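The Guest Room Snack Haul

If you've been reading this newsletter for a while, you know my weakness is the grocery store trip with no list. Last weekend I drove over to Cárdenas, which is the big international market out past the Perkholm exit, to buy rice. One bag of rice! I came home with two totes of snacks and (yes, you guessed it) no rice.

My favorite part of any haul is spreading it all out afterward. The kitchen counter was full of dishes, so everything went onto the guest bed, right on top of the cream quilt. My mother would have had a word with me about food on the bedding, but nothing was open yet and I wanted to see it all in one place before it disappeared into the pantry.

I always head for the dairy case first. I love fruit yogurt with real chunks in it, the kind you have to chew a little, and the Chinese brands do some combinations I never see at my regular store. Strawberry and mulberry, for one. We had a mulberry tree behind the house when I was a kid and I spent every summer with purple feet, so that lid had me at hello. It's 370 grams too, a good size for sharing – or for not sharing, if you're quick with the spoon.
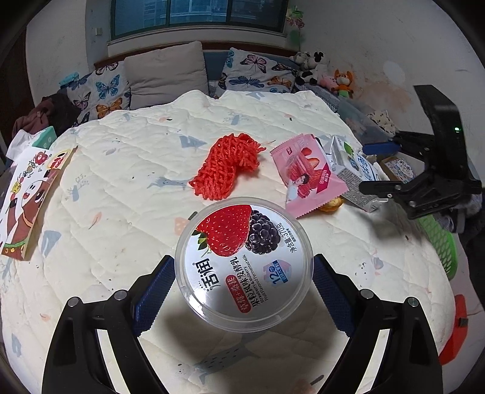 After that it was the pink packet, mostly for the strawberries on the front and the big NEW on the ribbon. I'm a sucker for anything that says NEW. I also hang on to those red foam mesh sleeves that go around fruit, by the way. They're great for packing ornaments, and come October I start wishing I had more of them.

The yogurt went into the fridge door, next to the Brellen mustard, and the rest is in the basket by the phone. I'll report back next issue on what was worth the drive. If you've got a favorite snack I should look for, hit reply and tell me – I have to go back for the rice anyway.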